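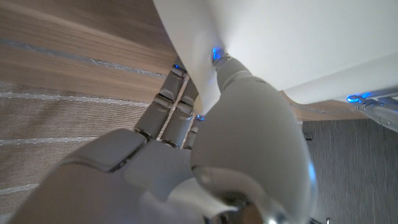

**Bindstead Reading Room: progress report, January**

We've had such a good stretch! The local history shelves are open again, and 788 items from the Krishnan bequest now have catalog entries (the last report had us stuck on the parish maps, which are finally flat and foliated).

Balakrishnan Krishnan came in to help us put names to the Karneo mill letters, and his memory for handwriting saved us weeks. Two of the letters are by the same clerk who kept the Drilis ferry accounts, so those boxes will now be cross-referenced.

Evening hours are going well too. The family history session filled all 30 seats, and people stayed talking long past 8 p.m.

**Spending:** on budget, apart from archival boxes, which went up in price. We covered the gap from the printing line.

**Still to do**

- Index the ferry accounts
- Repair the two water-stained ledgers
- Send you the draft text for the spring display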